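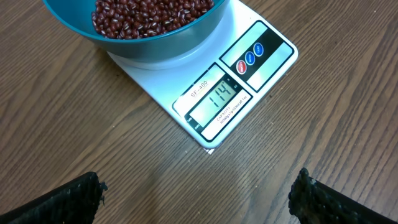
3.2 Weighing the beans

I'll admit I went into the Nakus study thinking that weighing would be the dull part. We had kitchen diaries from 547 households, with 3734 entries between them, and I figured the interesting stuff was all in there (who cooks what, who soaks overnight, who gives up and opens a can). Then I started reading the entries on dried beans and got stuck almost right away. People write "a cup." They write "a good cup," or "one scoop, heaped," or my favorite, "enough for us." You can't do much with that until you know what a scoop of beans weighs when a regular person fills it without fussing.

So we set up a table. Clémence Hervieu and I argued for a while over which bean to use, and I wanted something bigger, maybe a kidney bean, but she pushed for small red ones and she was right. Small beans settle into a cup pretty evenly, and they pour well. They also roll! A bean that gets away from you is easy to miss on brown wood, and we had to decide early on what to do about strays. Our rule was that a bean on the table didn't count toward the portion, even if it had clearly been headed for the bowl. We left it where it landed until the reading was written down and then put it back in the container.

The scale was an ordinary flat digital one. I had asked for something fancier from the Mikkelsen lab down the hall, and Skarphéðinn Skov talked me out of it. His point was that the people in our diaries own cheap kitchen scales, if they own one at all, and that a reading in whole grams was plenty for dinner. The bowl went on first, then we zeroed, then the beans went in. I forgot to zero twice on the first morning and had to throw out both readings, which still annoys me a little.

We kept the layout as close to a home counter as we could: the scale in the middle with the bowl on top, the storage container off to one side, and a plastic measuring cup for moving beans across. We tried a deeper container at first, but the cup kept bumping the walls, and Socorro Arango swapped it for a wider clear one from her own pantry. Being able to see the level through the side made it much easier to tell when it was time for a refill. As the layer of beans gets shallow, you end up chasing them into the corners, and the scoops come up short. I hadn't thought of that as a source of error at all. A household near the bottom of its bean jar probably cooks a smaller "cup" than one with a full jar, and the diaries would never show it.

Figure 2. Table layout for the weighing sessions, with the bowl of beans on the scale, the storage container to its right, and the blue measuring cup below the container. 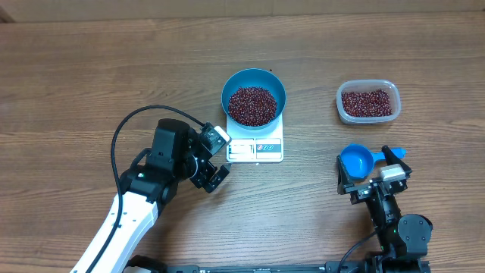
3.3 Turning scoops into grams

With the table readings in hand, I went back to the diaries. Up to 814 entries could be matched to a scoop size we had weighed, depending on how generous you want to be with phrases like "a big scoop." Clifford McIntyre and I each sorted the vague ones on our own and then compared. We mostly agreed, and where we didn't, the entry stayed out of the main analysis. I treated "heaped" as its own category, because a mounded cup and a leveled one are different portions and I didn't want to average them together. "Enough for us" stayed out too, I'm sorry to say.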